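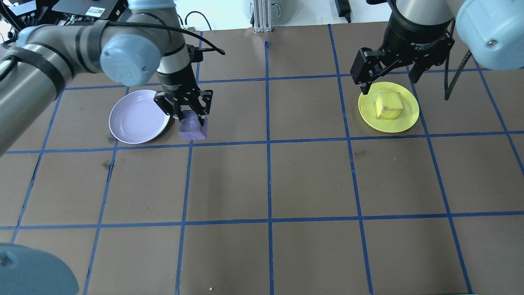
Two robot arms at work on the taped table in the Dradix demonstration room, with foam blocks and plates. Photo: Kamil Dvořáček

Dradix opens its Roltville workshop to visitors

More than 80 people came through the Dradix workshop in Roltville on Thu 26 July, when the automation company held its first open day since moving into the former Khoury printing building.

The main draw was a table at the back of the demonstration room, where a pair of robot arms handled foam blocks and colored plates. The brown table top is marked off into squares with blue tape. Staff used the squares to tell visitors where a block or plate should go before each run, and people standing nearby were invited to pick the next one.

Each arm ends in a gripper with two fingers. Engineers said foam was chosen for the open day as it is light and gives a little when the fingers close. It also costs next to nothing to replace.

The arms are part of a project called Trirunau, which Dradix started 14 months ago. The company wants to sell a two-armed station to small packing firms that handle mixed goods in short batches. A single arm can do much of that work, staff told visitors, but a second one helps when an item has to be held steady or passed across the table.

Questions from the public were mostly about speed and price. Dradix said the station is still slower than a trained packer and that no price has been set. Several visitors asked about jobs. The company employs 114 people, all but a few of them in Roltville, and said it plans to hire two more technicians for the project this year.

Tours of the machine shop ran through the afternoon in small groups. The paint area was closed to visitors.

A second open day is planned for August. Entry is free, but places on the machine shop tour must be booked in advance at the front desk or by phone. Children under 14 need to come with an adult. Parking is available behind the building, and the entrance is on the side facing the rail line.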